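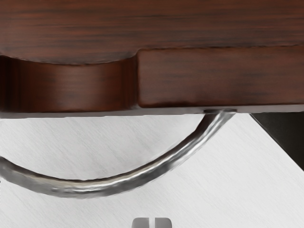

Simulator view from the wrist, fingers a clear stretch below the curved metal bar.

Drawer and door chores in simulation: does it count?

orsi_voros
Every March somebody in our shop asks if a machine can take over the evening closing work. Two fingers, one bar, one big wooden object. My opinion is that we are still far. A rendered bar has no grease on it and the wood never swells.

tahsin_a
I do not agree. We trained on the Munshi scenes only, then moved to a real cabinet at Drultberg. It opened 50 times in one day and I did not touch the code.

orsi_voros
The same cabinet each time?

tahsin_a
Yes, the same. But this is how a shop is also. You have the same cabinets every day.

Ye-ji S.
In my kitchen there are 2 handles which look identical and one needs a strong pull. My mother knows which one. A policy must feel it, and from this angle the camera sees mostly wood and a pale surface. I would like to know what force limit you set.

tahsin_a
I will look on Saturday, the log is on the other computer.

sneha1901
Please compare also the price. Kitasau asked us for a quote to unload one dishwasher. One person does it before the coffee is ready. For night shift I would maybe say yes.

orsi_voros
Night shift is exactly where I don't want it, because who will free it when it gets stuck?

sneha1901
The same person who frees our label printer. Me, by telephone.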